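# Scouting next week's opponent when your club has no budget

Quick one before training. A few people at Hawthorne asked how I put the opposition report together for the senior side, so writing it down once. State league level. No drones, no paid software. You, a notebook, a cold grandstand.

## Before you go

Pick the right game. Ideally they're playing someone who sets up like you do. Watching them hammer the bottom side tells you bugger all.

Look up their last few lineups and write the numbers in your book before kickoff. Shirt numbers change at this level, so check again at warm-up.

Get there at 2 for a 3 o'clock start. Warm-up is worth it. Who's taking the corners, who's strapped up, which foot the keeper kicks with.

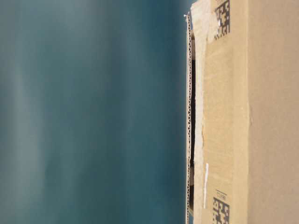
Sit high and near halfway. Behind the goal is great for seeing team shape but you lose all the distances, so save it for the last ten minutes if at all.

## First half: shape only

Don't follow the ball. Hard at first. I give the first quarter hour to their shape without the ball and the rest of the half to shape with it.

Draw it. Small pitch diagrams, dots, arrows. New one whenever something changes, time next to it. My last report had a diagram marked 39 because thats when Popescu dropped in as a third centre back and the whole left side opened up. Would've missed it if I'd been watching the striker.

Stuff to get down:

- where the fullbacks stand when the keeper has it
- who presses first and who doesn't bother following
- which centre back they want on the ball
- what happens in the five seconds after they lose it 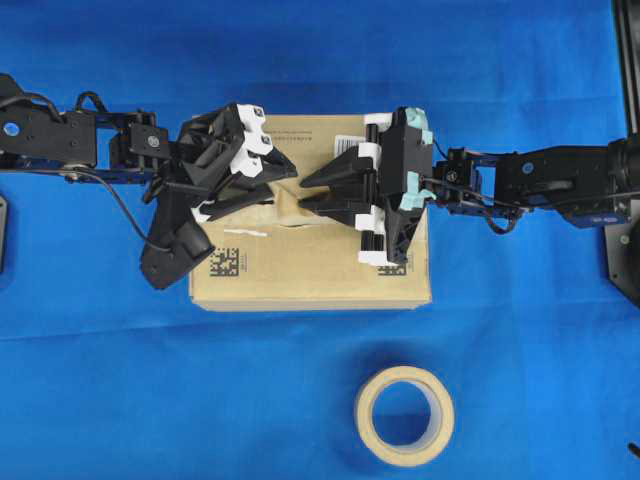
Should you film it as well? Only if the home club says it's fine and you've got somebody else to hold the phone, as you can't film and take proper notes at the same time.

## Second half: players and set pieces

Now you can look at individuals. Two or three, max. Everyone's tempted to write a line on all eleven and then the coach reads none of it.

Set pieces get their own page. Every corner, every wide free kick, both ends. Who stands on the keeper, who stays back, near post or far. Throw-ins too. Costel laughed at me over throw-ins till we conceded from one in January.
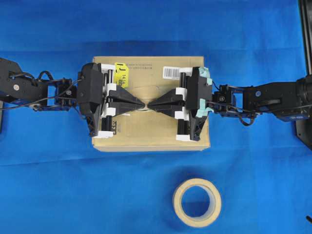

Subs matter more than you'd think. Note who comes on, when, and does the shape change or is it a straight swap. Tired legs at fullback after the hour is the most useful thing I ever hand over.

## Writing it up

Same night. Leave it and your arrows make no sense in the morning.

One page. Shape on top, two ways to hurt them, two ways they hurt us, set peices at the bottom. Biljana coaches off a single sheet on the bench and anything longer goes in the bin. Tihomir wants one for the 19s aswell, he gets the same page.

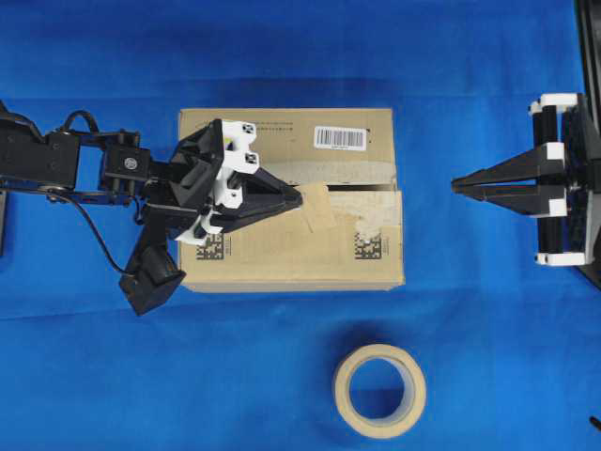

Keep the old reports. You play everyone twice and coaches don't change much between rounds. Mine are on paper, by club, one folder each. They live in a brown cardboard box, nothing fancier than the one in the photo with the strip of tape over the middle seam and the barcode label on the lid. Write the season on top in thick texta. Pull the folder out before the return fixture, read it on the way there, then check what's different.

Ashton has the blank pitch template if you want it, ask him at training.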